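Home Shop Cable Care Labels Returns Contact

Watwood Wrap-On Cable Labels, Pack of 500

Jul 25, 2026 | By the Hinrichs shop desk

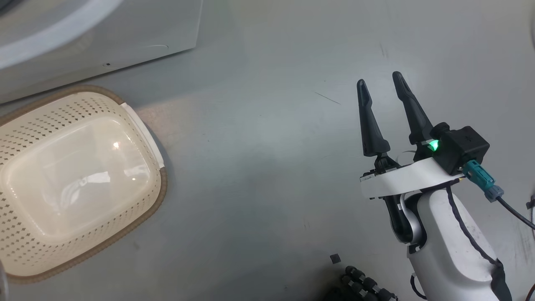 Black cable, teal connector with a gray plug end.

I've sold a lot of labels from this counter and these are the ones I take home. They're soft vinyl with a clear tail that wraps over your writing, so the ink doesn't rub off on your fingers (I did my whole TV cabinet in January and can still read every one!).

You get 500 on a roll, in 3 colors: white, yellow and a pale blue I like best. Write on them with any fine marker, or run them through the Gurgate label printer if your handwriting is like mine. They fit cords up to 17 mm thick. For fatter stuff, garden extension cords and so on, get the Cemico tie-on tags instead, the wrap just won't reach all the way.

Stick them a couple of inches back from the plug, and label both ends while you're at it. Wipe the cord first! Dusty ones will peel on you.

We've shipped over 3,243 rolls so far and the most common email I get is "do they come off clean?" On most cords, yes. Old rubber can hang on to a bit of glue, and a dab of rubbing alcohol takes care of it.

Unopened rolls can come back any time.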